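Build the Dull Cupboard First

People who put a robot arm together in a shared workshop usually want it to cook by March. I think they should make it put one thing on one shelf, and keep at that for 30 evenings.

Our group at Tosel spent 2 months in simulation before we cut any wood. Some members called that stalling. I disagree. A bad reach in software costs nothing, and a bad reach on the bench cost us a wrist joint one Monday.

Thibault Charpentier wants 100 clean runs before we buy hinges. I would ask for more.

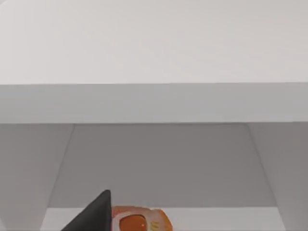

The simulated cubby, with the gripper finger beside an orange item.

Plain white panels are enough for now. Doors can wait.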